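### 3.2 Batting tempo and session outcomes

The second strand of the analysis concerns tempo, defined here as the share of deliveries from which a batter attempts to score. Earlier work on the Kitley district league treated run rate as a stand-in for intent. That choice is convenient, but it mixes the batter's decision with its result. A firm drive straight to mid-off and a careful block both add nothing to the total, yet they say very different things about how a side is trying to play.

To separate the two, each delivery in the sample was coded by hand. The sample covers 676 overs of two-day cricket played by 6 club sides. Coding was carried out by Khaemba and Ostapchuk, who worked from the same written guide and did not discuss individual deliveries until both had finished a match. Where they disagreed, Barasa reviewed the delivery and his decision was taken as final. Leaves, blocks and strokes played with no attempt to run were placed in the passive group. All other strokes were placed in the active group.

Innings were then divided into sessions. A session was kept in the analysis only if the batting side faced enough overs for its tempo to settle, and sessions cut short by rain were dropped. The scorebooks for the Koech and Fadari fixtures were checked against the umpires' own notes before coding began. Paper records for the study are kept at the Drastwood ground office (Figure 1).
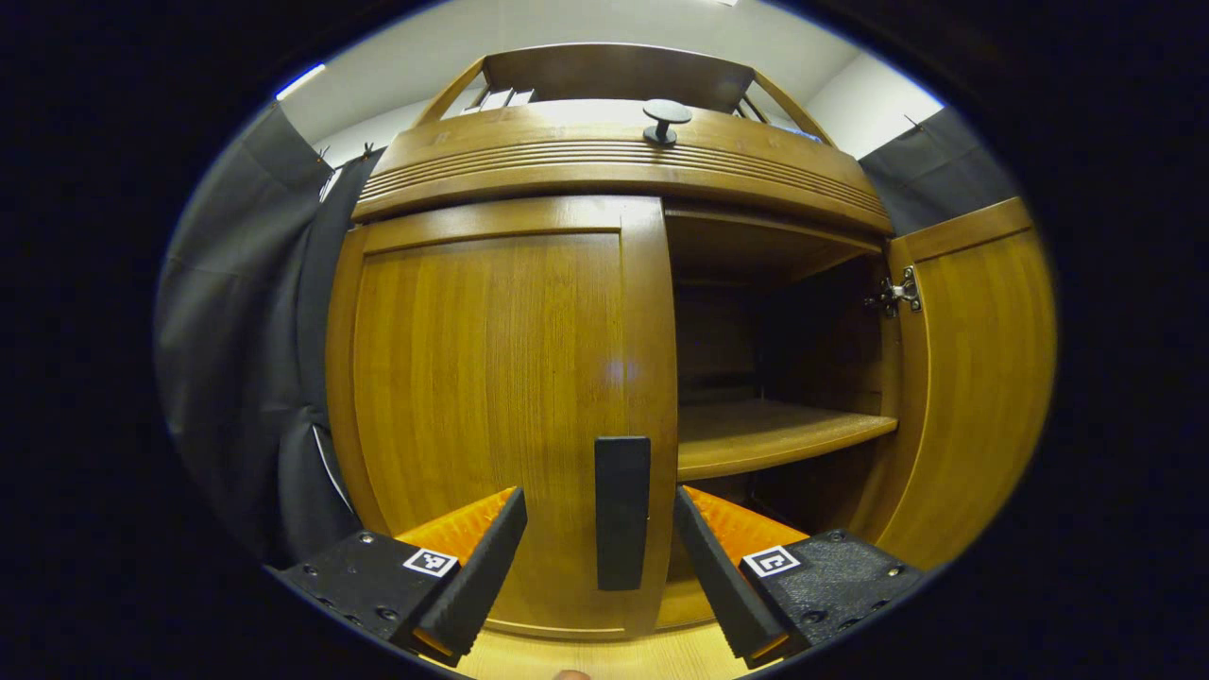
**Figure 1.** Wooden cabinet with the right door open.

### 3.3 Results by phase of the innings

Tempo in the opening phase had little bearing on the final total. Sides that attacked the new ball lost wickets sooner, but they also met softer fields once it had aged, and the two effects largely offset each other. The picture changed in the middle phase. There, sides that kept a steady tempo after losing a wicket went on to larger totals than sides that either stopped scoring or tried to hit their way out of trouble.

The pattern was strongest when the new batter came from the lower middle order. Nzioka has argued that such players are often told to "play their natural game" without any shared view of what the match requires. Our findings are consistent with that account, although the coding cannot show what a batter was told before walking out.

Two limits should be noted. Pitches at club level vary a great deal, and no adjustment was made for the state of the surface. In addition, 3 of the sides shared a coach during the January training block, so their approaches may not be fully independent. Section 4 returns to both points.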